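Section 8. Setting Up for a Simple Distillation

Brosta Glassware Kit, Teaching Edition: User Guide
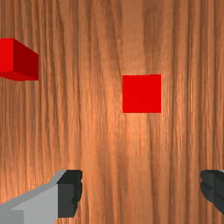

Fig. 8-1. Two red cubes on a wooden tabletop.

Welcome back! If you have worked through the earlier sections you already know how to unpack the kit, wash each piece and look it over for cracks, so we can get on to the part most people bought it for. Simple distillation is one of the oldest tricks in organic chemistry and still one of the most useful. You warm a liquid mixture until the part with the lower boiling point turns to vapor, you lead that vapor past a cold surface, and you catch what drips out at the other end.

The method works nicely when the boiling points are well apart, or when you only want to get a liquid away from something that doesn't boil off at all, such as a salt. When the boiling points sit close together you will want the fractionating column instead (see Section 13), and it is worth checking before you build anything, as swapping over halfway through is a nuisance.

The practice run in this section uses salted water with a few drops of food coloring in it. Please do it at least once before you move on to acetone, ethanol or any other flammable liquid. Your hands learn where everything goes, and a spill costs you a paper towel.

What you will need

Round-bottom flask, 300 mL
Distilling head with thermometer adapter
Thermometer
Condenser, with two lengths of rubber tubing
Receiving adapter, with the side arm open
Receiving flask or a small beaker
Two stands, three clamps and the plastic joint clips
Heating mantle and lab jack
Boiling chips
Joint grease

CAUTION: Wear your goggles from the moment you pick up the first piece of glass until the last piece is back in the box. Tie back long hair and roll up loose sleeves.

CAUTION: Never heat a closed system. There must always be a way out to the air, and in this kit it is the side arm of the receiving adapter. If you have put a stopper in it for storage, take the stopper out now.

8.1 Putting the glassware together

1. Set the lab jack at the foot of the first stand and put the heating mantle on top of it. Raise the jack about halfway, so that you can lower the mantle quickly later on.

2. Clamp the round-bottom flask by its neck, just above the mantle. The clamp should hold the flask firmly without squeezing it. If you can turn the flask with gentle pressure from two fingers, you have it right.

3. Pour in 100 mL of your salted water through a funnel. Whatever you distill in future, keep the flask between one third and two thirds full. An overfilled flask can bump liquid straight up into the head, and then you get to start again.

4. Add two or three boiling chips. They give bubbles a place to form, and the boiling stays smooth.

Note: Chips go in while the liquid is cold. Dropping them into hot liquid can make it foam right out of the flask. If you forgot them, turn off the heat, wait until everything has cooled, and add them then. Used chips can't be used again once they have cooled down in the liquid.

5. Put a very thin smear of grease on the upper half of each ground joint. Manon Caron, who wrote the first version of this guide, used to tell her classes that if you can see the grease you have used too much, and we have never found a better way of putting it.

6. Seat the distilling head in the flask with a small twist and fit a joint clip.

7. Slide the thermometer into its adapter and set the height. The top of the bulb should be level with the bottom of the side arm, so that the vapor washes over the whole bulb on its way to the condenser. Too high and it will read low, sometimes by a great deal. This is the commonest mistake we hear about, so do take a second look.

8. Attach both pieces of tubing to the condenser before you hang it. Wet the ends of the tubing first and push with your hand close to the joint. Water goes in at the lower end and out at the upper end, which keeps the jacket full.

9. Clamp the condenser to the second stand, bring it up to the side arm of the head and clip the joint. Keep one hand under the condenser until the clamp is tight!

10. Fit the receiving adapter, clip it, and place the receiving flask beneath it with the third clamp.

11. Step back and look at the whole thing from the front and then from the side. All the joints should sit flush, with no gaps and nothing leaning. If a joint is being pulled open, loosen the clamp, let the glass settle where it wants to, and tighten up again.

8.2 Running it

1. Turn on the water slowly. A gentle trickle from the outlet hose is plenty, and a strong flow only tends to pop the tubing off.

2. Raise the mantle until it touches the flask and switch the controller to low. Give it a good few minutes before you decide it needs more.

3. Watch for the ring of condensing vapor creeping up the inside of the head. The thermometer will hardly move until the ring gets there, and then it will climb quickly and level off.

4. Adjust the heat until you collect one or two drops a second. Write down the temperature once it holds steady. Pure water boils at 100 °C at sea level and a little lower in the mountains, so don't worry if yours is a degree or two off.

5. Stop while there is still some liquid in the flask. Lower the mantle, switch it off, and leave the water running for another 30 minutes while the glass cools.

CAUTION: Never let the flask boil dry. Dry glass overheats and may crack, and with some solvents, ethers above all, the residue can be explosive.

What you have collected should be clear, with the coloring left behind in the flask. Take the apparatus down in the reverse order, starting with the receiver, and wipe the grease from the joints before washing.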